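생활사물론 4주차 강의 노트: 엎어 둔 그릇과 누워 있는 장난감
놀이 물건의 정리, 배치, 그리고 상판 관리
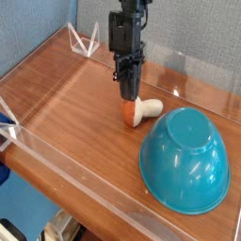 그릇은 바로 두어야 하는가, 엎어 두어야 하는가?

쓰는 중이면 바로 두고, 쉬는 중이면 엎어 둔다. 이 한 줄만 외우고 나가도 오늘 수업료의 절반은 건진 셈이다. 나머지 절반은 아래에 있다.

1. 지난주에 이어서

지난주에는 서랍 이야기를 하다가 시간이 다 갔다. 서랍은 닫으면 정리된 것처럼 보이는 훌륭한 가구이고, 그래서 이 과목에서는 별로 믿지 않는다. 이번 주는 닫을 수 없는 곳, 곧 탁자 상판을 다룬다. 상판에 물건이 올라가 있으면 변명할 문이 없다.

교재는 라이요 리사넨(Reijo Rissanen)의 소책자 「낮은 탁자의 살림」 2장이다. 번역이 매끄럽지는 않다. '받침굽'을 '발가락'으로 옮긴 대목이 두 군데 있으니 당황하지 말 것. 그릇에는 발가락이 없다.

2. 용어

굽: 그릇 바닥에 둥글게 도드라진 부분. 바로 놓으면 아무도 안 보고, 엎어 놓으면 제일 먼저 보인다.
전: 그릇의 입술. 엎었을 때 상판에 닿는 쪽이다. 시험 답안에 '가장자리'라고 써도 점수는 주지만 흐뭇하지는 않다.
눕힘: 세워 둘 수 있거나 세워 둘 법한 물건을 옆으로 놓은 상태. 쓰러짐과 구별한다. 구별하는 방법은 6절에서 다루는데, 미리 말하자면 별로 신통치 않다.
빈 둘레: 물건과 물건 사이에 손이 들어갈 만큼 남은 상판.

3. 엎어 둔 그릇

청록색 플라스틱 그릇을 엎어 두면 성격이 바뀐다. 담는 물건이던 것이 덮는 물건이 되고, 위쪽에는 굽이 납작한 단처럼 생긴다. 사람은 단을 보면 뭔가 올리고 싶어 한다. 열쇠, 영수증, 먹다 남긴 귤. 리사넨은 이것을 '굽의 유혹'이라고 불렀고, 본인도 안경을 늘 거기에 두었다고 각주에 고백했다.

엎어 두기의 장점은 먼지가 안쪽에 덜 앉는다는 것이다. 단점은 속이 안 보인다는 것이다. 아이가 있는 집에서 엎어 놓은 그릇을 들출 때는 마음의 준비를 하는 편이 좋다. 과자일 수도 있고, 작년 과자일 수도 있다.

물기가 남은 그릇은 나무 상판에 바로 엎지 않는다. 전을 따라 물이 갇히면 동그란 자국이 남는다. 이 자국은 세월이 가면 정이 든다는 사람도 있는데, 대체로 자국을 낸 쪽의 의견이다. 마른행주로 전을 한 바퀴 훔친 다음 엎는다.

광택 있는 플라스틱은 천장 조명을 옆면에 하얗게 되비춘다. 그래서 멀리서는 실제보다 깨끗해 보인다. 청소 상태를 평가할 때는 반드시 각도를 바꿔서 두 번 본다. 한 번만 보고 '양호'라고 적은 보고서가 지난 학기에 꽤 들어왔다.

4. 버섯 모형

놀이용 버섯은 이 과목의 단골이다. 갓은 주황빛 도는 갈색, 대는 굵은 크림색. 색이 둘뿐이라 어디에 섞여 있어도 찾기 쉽고, 찾기 쉬운 물건은 이상하게도 잘 안 잃어버린다. 잃어버리는 것은 늘 상판과 색이 비슷한 조각이다.

갓의 표면이 보송해 보이는 종류는 주의가 필요하다. 이런 질감은 머리카락과 빵 부스러기를 반긴다. 재질 표시를 먼저 확인하고, 표시가 없으면 마른 솔로만 턴다. 물에 담그자는 의견이 매 학기 나온다. 담가 본 학생이 있었고, 버섯은 나흘 동안 창가에 있었다.

놓는 자세도 따져 보자. 대 끝이 둥글면 세워 두기가 까다롭다. 억지로 세워 놓으면 문 닫는 소리에도 눕는다. 어차피 누울 물건은 처음부터 눕혀 두는 것이 서로 체면을 지키는 길이다. 갓과 대가 함께 보이게 옆으로 눕히면 무슨 물건인지도 한눈에 안다.

5. 둘 사이의 거리

큰 그릇과 작은 장난감을 함께 둘 때 흔한 실수는 작은 것을 큰 것에 바짝 붙이는 것이다. 안정되어 보이지만, 그릇을 들 때마다 장난감이 굴러간다. 빈 둘레를 남긴다. 손가락이 아니라 손이 들어가야 한다.

큰 그릇은 가장자리 쪽에 두어도 된다. 단, 그쪽에 막아 주는 것이 있을 때만이다. 투명한 가림막은 그릇이 떨어지는 것을 막고 눈에는 덜 띄니 제법 쓸 만하다. 눈에 덜 띄는 바람에 이마를 대는 사람도 있다. 막는 것이 없는 탁자라면 그릇을 안쪽으로 한 뼘 들인다.

교재 부록의 플레세크(Fleseck) 어린이집 사례에서는 빈 둘레를 정해 놓은 뒤 8월 한 달 동안 굴러떨어진 장난감이 27개였다고 한다. 정하기 전에는 세지 않았다고 한다. 따라서 이 숫자로 알 수 있는 것은 27개가 떨어졌다는 사실이다. 보고서에 '크게 줄었다'고 쓰지 말 것.

6. 눕힘과 쓰러짐

미뤄 둔 문제다. 누워 있는 물건을 보고 누가 눕혔는지 저 혼자 쓰러졌는지 알 수 있는가? 리사넨은 그림자의 방향, 주변 물건과의 간격, 탁자 주인의 성품을 보라고 했다. 앞의 둘은 도움이 안 되고 마지막 것은 실례다. 이 과목에서는 물어보는 방법을 권한다. 물어볼 사람이 없으면 '누워 있음'이라고만 적는다.

7. 상판

붉은 기가 도는 나무 상판은 따뜻해 보이는 대신 밝은색 티끌을 숨겨 주지 않는다. 닦을 때는 결을 따라간다. 결이 비스듬하면 팔도 비스듬해야 하는데, 다들 탁자 모서리에 맞춰 닦는다. 모서리는 탁자 만든 사람이 정한 것이고 결은 나무가 정한 것이다. 나무 쪽 의견을 들어 주자.

순서는 이렇다. 물건을 든다. 마른 천으로 티끌을 걷는다. 꼭 짜낸 천으로 결을 따라 닦는다. 다시 마른 천. 물건을 내려놓는다. 첫 단계를 빼고 물건 둘레만 닦는 기법을 '섬 만들기'라고 하며, 감점 사유다.

광택제는 각자 알아서 하되 실습실에서는 쓰지 않는다. 작년에 누가 휘보넨(Hyvönen) 실습실 탁자에 너무 정성을 들여서 그릇이 스스로 이동했다.

8. 과제

집이나 기숙사의 탁자 하나를 골라, 엎어 둔 그릇 하나와 누워 있는 물건 하나를 배치하고 하루를 지낸다. 다음 내용을 600자 안팎으로 적어 온다.

- 굽 위에 무엇이 올라왔는지, 몇 시쯤이었는지
- 누운 물건이 그 자리에 있었는지
- 빈 둘레가 저녁까지 남아 있었는지
- 같이 사는 사람이 한 말(욕설은 첫 글자만)

제출은 월요일 수업 시작 전까지. 100점 만점이고, 치우고 나서 쓴 보고서는 티가 난다. 그릇이 없는 사람은 조교실에서 빌릴 수 있는데 장부에 이름을 적어야 한다. 지난 학기 장부의 마지막 줄은 아직 '금방 갖다드림'으로 되어 있다.

다음 주 읽을거리: 2장 나머지와 3장 앞부분, '뚜껑 있는 상자의 도덕'. 플레스데일(Flesdale) 판본을 가진 사람은 쪽수가 다르니 절 제목으로 찾을 것.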